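Wilthorpe Mill Open Day: A Report From the Slow End of the Line

Posted 14 October 2024

The Wilthorpe mill opens to the public once a year, in October, when the weather has made up its mind to be unpleasant and a large heated building full of yarn starts to look like a sensible way to spend a morning. I had been meaning to go for years. I live 32 miles away, a distance that is too short to count as a trip and too long to count as an errand, so every year I found something else to do.

This year I went. The bus from Flondside drops you at the bottom of the hill and the mill is at the top of it. The website calls this "a short uphill stroll." The website was written by somebody with a car.

Tickets are six dollars at the gate, exact change appreciated, and I saw what happens when it isn't. The man in front of me produced a fifty and the woman at the cash box looked at it the way you would look at a fish. He was asked to stand to one side. For all I know he is still there.

With your ticket you get a pair of foam earplugs, a map, and a sticker with a sheep on it. The map is drawn with north at the bottom. I asked about this and was told that it makes sense once you've worked there a while.

The tour starts in the wool store, which smells exactly as you'd expect and then keeps going. Bales are stacked up to the roof beams, and our guide told us that the fleece arrives greasy and leaves clean, and that everything in between is the hard part. He had a nice dry way of talking and a habit of walking off while people were still asking him things. By the second room we had all learned to ask our questions at a trot.

Next comes scouring, meaning washing, though you must not call it washing. A boy in our group called it washing and was corrected, kindly, and then called it washing four more times on purpose. The wool goes through a row of long troughs at the speed of a line at the post office. I could have watched it all day. My glasses fogged up after a minute and a half, so mostly I listened to it. 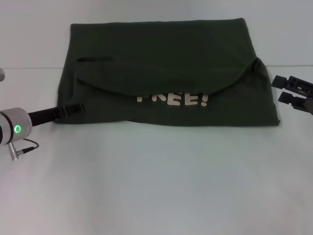 Carding was where the earplugs came in. The carding machines at Wilthorpe are older than anyone who runs them and are spoken of with a mixture of love and fear, like a grandmother who still drives. They comb the fibers into a thin gray web that comes off the last roller looking like fog. The guide shouted some facts at us. I wrote down "188" and underlined it twice, and I have no idea now what there were 188 of. It may have been a date with the end missing.

The spinning floor is the big one, the room on the postcards. There are 300 spindles on the long frame by the windows, and on open day they run it for ten minutes every hour. Everyone goes quiet when it starts up. Then everyone gets their phone out and films the same ten minutes, and I include myself. I have watched my video since. It shows the back of a tall man's head with a humming noise behind it.

What I liked best was a much smaller thing at the far end of that floor, a bench where a woman was mending. She fixes flaws in finished cloth by hand, following the weave with a needle, and when she is done you can't find the place. She let us try to find one. We passed the cloth around, held it up to the window and gave our opinions. We were wrong every time, and I think this was the high point of her year.

Lunch was in the canteen, run for the day by the Kingi Tea Rooms from down in the village. The choices were soup or a different soup. I had the different soup. It was lentil, it was very good, and it came with a roll that could have held a door open. I shared a table with a family who had come for the gift shop and had been put on the tour by mistake, and they were being brave about it.

After lunch the tour gets looser. You can wander through the dye house on your own as long as you stay behind the yellow line, and there is a display of the mill's old color books, with little tufts of wool glued in rows and the names written beside them in brown ink. The names are a treat. There are nine shades that I would call beige, and one of them is called Disappointed Fawn. I asked if I could buy a sweater in it and was told it had been discontinued for lack of interest.

The dye house also has the only new equipment in the building, a drying unit made by Sunar that was put in last winter. It has a touch screen and it beeps. The staff gave it a wide berth. The guide, who had talked for a good while about each of the carding machines, said of this one, "It dries things," and kept walking.

Then the shop, as you leave, because there is no other way to leave. Prices run from fair to alarming. The seconds bin is the thing to head for, and people who know this had skipped the soup to get there early. By the time I arrived it held one scarf and a great many single socks. I bought the scarf. Its flaw is that it's a foot longer than it ought to be, so I have wrapped it around once more and consider us even.

A few practical notes if you are thinking of going next year. Wear shoes you don't mind getting lanolin on, and don't wear black, or you will go home looking like you've been hugged by a flock. The morning tour is less crowded than the afternoon one. The restrooms are on the ground floor next to the wool store, or on the far side of the building if you are holding the map the normal way up. The last bus back to Flondside leaves at ten past four and does not wait, as I can now confirm. The one after that goes from the other side of the valley, downhill all the way and then, for a good long stretch at the end, not downhill.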